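Uvell bag task

The Uvell bag task is a two-arm exercise used to gather examples for Rukik, a learning system. An operator steers both arms; each run is logged.

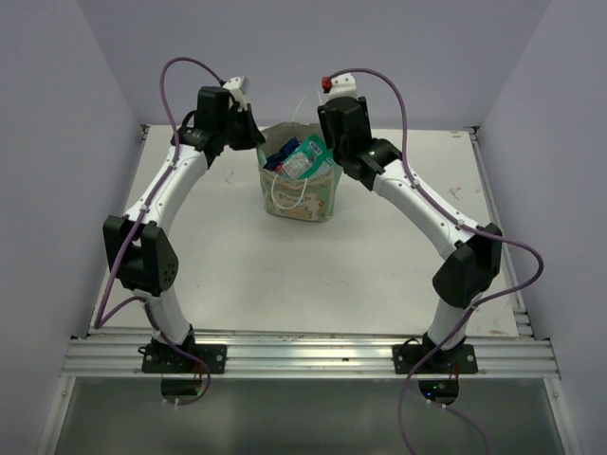
Both arms at the bag, packages inside.

Wrist cameras record too -- crumpled film is hard to read from one angle.

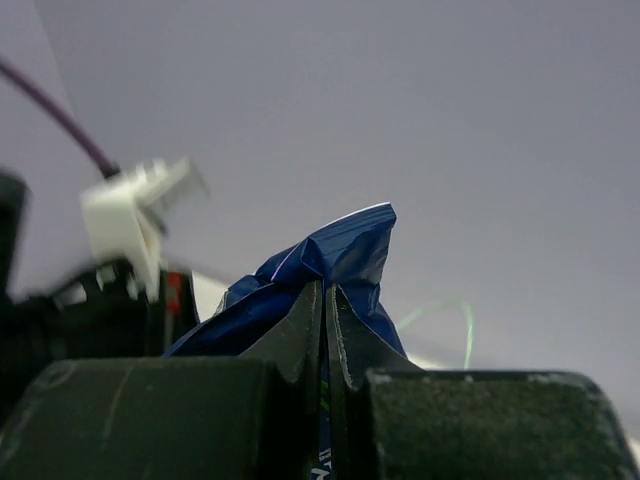

Wrist view, blue package in the gripper.

Set began in June under Nhi Hoàng. Target 100 runs, 76 kept so far. Snack bags mostly, order varys.
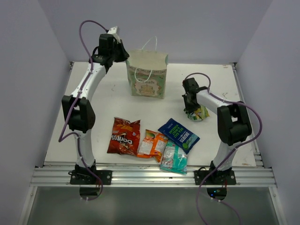 Runs with a long stall get dropped, or re-labled by hand. Slow work. Adow format, 2 files per run.

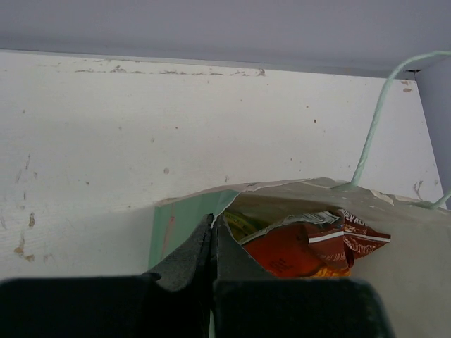
See also

Juška grasp set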